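About Pleltell

Pleltell is a family-owned company that roasts and packs coffee for restaurants, offices, grocery stores and people at home. We started in one half of a former feed store on Engelhardt Street. We now have the whole building, plus a second warehouse behind it where the green coffee is kept.

How we began

The company began as a side business. Our founders ran a lunch counter and were not happy with the coffee they could buy at the time. They bought a used drum roaster, set it up in the back room and roasted on the evenings when the counter was closed. Customers started asking to take bags home. Within two years the coffee was bringing in more than the lunches, and the counter was sold to one of the cooks.

The first roaster is still in the building. We use it for small sample batches in the morning, before the larger machine is turned on.

What we do

We buy green coffee from importers and, for a few of our coffees, from farm groups we have worked with for many years. Every lot is sampled when it is offered to us and again when it reaches the warehouse. If the second sample does not match the first, we talk to the importer before we roast any of it.

We roast to order. Wholesale orders placed before noon are roasted the next working day and go out in the afternoon. Home orders ship from the same roasts, so a bag bought online comes from the same batch that goes to a restaurant.

Our main blends are Jerenance, a medium roast for drip brewers, and Culedgate, a darker roast that most of our espresso customers use. The recipe for each changes a little during the year as harvests come and go, and the label lists the countries of origin for that roast. We also keep a decaf and a short list of single-origin coffees. The list is usually longest in September.

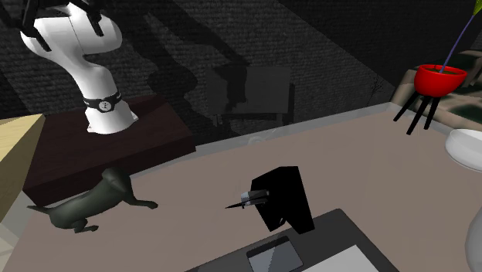 Wholesale customers

We supply 195 wholesale accounts. Most are within a day's drive and get their coffee from our own vans. The rest are served by parcel carrier. There is no contract to sign. The minimum order is one case, and mixed cases are fine.

New accounts get a visit from us before the first delivery. We check the grinder, the brewer and the water, and set the grind with whoever will be making the coffee. If you are opening a new place and have not bought equipment yet, call us early. We don't sell machines, but we can tell you which ones our customers have kept for a long time and which ones they replaced.

Our people

Pleltell has 38 employees. They work in roasting, packing, deliveries, customer service and the office. Everyone learns to taste coffee during the first month, including drivers and bookkeepers, and anyone can join the afternoon tasting at 2:30. Several of our current roasters started out on the packing line.

Part-time employees earn paid time off on the same schedule as full-time employees. We close for the last week of December and the first week of July. Wholesale customers get a reminder by email well ahead of each closing so they can order extra.

In the community

We give coffee to the winter shelter, the library book sale and both high school band programs. Groups that want a donation should write to us at least six weeks ahead and tell us the date and how many people they expect. Used burlap sacks are free to gardeners and schools. They are stacked by the loading door and you can take what you need.

Visiting us

The front counter is open from 8 a.m. to 4 p.m. on weekdays. We sell whole bean and ground coffee, filters and a few brewers, and there is a pot on for anyone who comes in. Parking is on the Engelhardt Street side. Please leave the loading area clear for trucks.

Tours are held once a month from March through October. They are free and last a little under an hour. Closed-toe shoes are required, and children must be with an adult. To ask about a tour or open an account, stop at the counter or use the contact form.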